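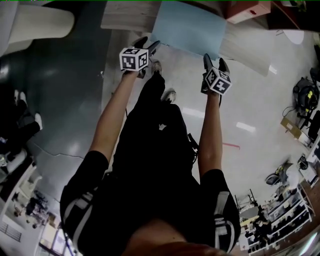 Nobody hears queue music, Parisa Ranjbar told us, until it stops or until it starts again from the top. We have taken the second half of that remark as the subject of this section. The first half is also true, as anyone will know who has stood in a themed mine shaft during a power dip and listened to the air conditioning.

**Figure 3.** Two hand-held grippers with marker cubes, over a pale floor.

### 4.2 Loop length and the returning guest

Theme parks lay music over their lands in loops. A loop is chosen, licensed or recorded, cut to length, and left to run from opening until the last stroller is pushed out of the gate. The trade rule of thumb is that a loop should outlast the longest stay of an ordinary guest in the space where it plays. On a walkway this is easy, as people on walkways tend to be walking. In a queue it is much harder, and the rule gives way first exactly where guests have nothing else to do but listen.

At Fevthorpe the three areas we studied handled this in quite different ways. Clarlow, the harbor street, plays a long run of concertina and fiddle tunes in no fixed order. Guests drift through it on their way to lunch, and the few who sit down are eating, which makes them forgiving. We found no one in Clarlow who could say what was playing, and several who were sure that nothing was. The park's music staff regard this as a triumph. We are inclined to agree, though it is an odd thing to put on a resume.

Halis, the desert caravan ride, has a queue loop of almost 25 minutes, built from a single theme in different arrangements. On a quiet morning in February the line moves faster than the loop, and the arrangement works as intended: a lone flute at the entrance, then drums, then the whole caravan by the time the guest reaches the boarding gate. On a busy afternoon the line and the loop part company. Guests reach the grand finale while still outdoors beside the restrooms, and climb into their vehicles to the sound of the lone flute. Suleiman Wike, reviewing an early draft of this section, noted in the margin that the flute is the better tune and that the guests by the restrooms were therefore being robbed twice.

Zhuravel is the case that first drew us to the topic. The ride is themed to a marsh at dusk, and its queue carries no melody at all, only frogs, reeds, distant thunder and a crane that calls from somewhere to the left. The loop lasts five minutes. On paper this should be unbearable. In interviews, guests who had waited through many repeats described the sound as "calm," "spooky" and, in one case, "broken, I think." Hardly any described it as repeating. Those who did had all noticed the crane.

We think the crane matters. A sound without a tune gives the listener little to hold on to, so that one frog may stand in for another all afternoon without complaint. A single loud and well-placed event works like a church bell. Once a guest has matched the crane to the thunder that follows it, the marsh is gone and a loudspeaker has taken its place – usually the one in the fiberglass stump. One father had taught his children to call back at the right moment. They were excellent at it, and by the second turn of the line so were the people behind them.

Two readings are open to us. The first is that the crane is a flaw, and that a smoother marsh would hide its seams for longer. The second, which we came to slowly and with some loss of dignity, is that guests in a long line are pleased to catch the park out. They spotted the seam, they told a stranger about it, and the wait passed. Ratings of the queue among those who had noticed the crane were no worse than among those who had not. We did not ask the question in a form that would let us say they were better, and we regret this.

The sound team has since offered to move the crane to a separate channel with its own timing, so that it would call at odd intervals and match nothing. We have asked them to wait until the follow-up interviews are done. The children, we understand, have season passes.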